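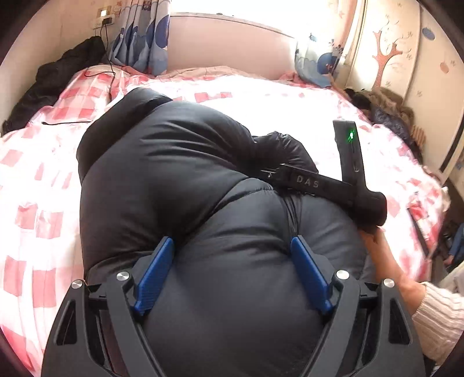
I fold for a living, or I did until April, and I want to say something cheerful about automation before the gloomy people get all the column space.

Our laundry and repairs shop in Plutham takes in winter coats by the vanload. Down jackets are the worst of it. A shirt has a collar and two sleeves and you always know where you are with it, but a puffy jacket is a cloud with a zip. It slides off the table, it swallows your hands, and when you've finally got the air out of one side it has all gone round to the other. I have been doing this for years and I still lose to them now and then.

So when Delyth Harries, who owns the place, told us on a Thursday that we'd be teaching machines to handle them, I laughed out loud. Then I had a go with the hand-held grippers, and I was hooked by lunchtime. You hold the thing, you squeeze, the two pads close on the cloth, and you do the job the way you'd do it with your own fingers (only worse, to begin with, much worse!). The recordings go off to be learned from. We were asked for 700 and I did 115 of those myself, many of them on beds, with the duvet rucking up underneath, as duvets do. A robot that can only cope with a bare steel table is no use to anyone with a home.

What I hadn't expected was how much I'd find out about my own work. With two pads instead of ten fingers you have to decide where to pinch. I pinch at the seams between the quilting. Elis Parri goes straight for the middle and presses a crease down it first. We had shared a bench for years and never once talked about it, and now we argue about it over tea like football supporters.

I do know the worry. Manon Hiebert put it to Delyth in front of everyone: are we training our replacements? It was a fair question and it deserved the long, awkward answer it got. Hours on the folding bench have gone down. Mine moved over to repairs, which I'd wanted for ages and which pays better, but I was lucky in that, and luck is a poor way to run a workplace. If a firm wants what its people carry in their hands, it should pay for it separately and put the next job in writing before the first recording is made. We got the first of those straight away. The second took some pushing.

Still, I'd do it again tomorrow. My wrists don't ache in the evenings. For most of my working life folding was what you did if you couldn't do anything else, and this spring grown engineers sat and asked me how I do a sleeve, and wrote down what I said.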